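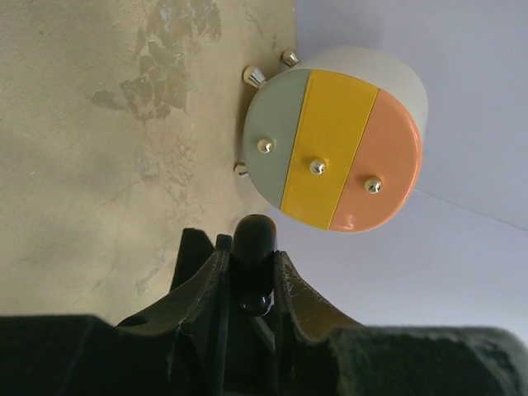
Rusholm drum, article 2265

Cylindrical casing in off-white with a glossy colored face. Three face segments: green, yellow, orange. One round metal stud per segment. Short ribbed feet with silver tips.

Diameter: 18 cm
Weight: 477 g

Stand the drum on its feet, or lay it on its side if the colored face is to point outward. Wipe with a soft cloth. Do not use abrasive pads on the glossy segments.

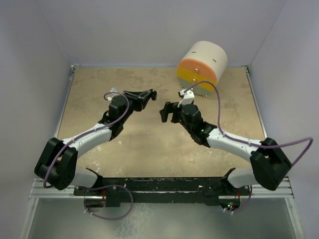
Ordering

Sold singly. Cartons of 42 ship from Skeludness.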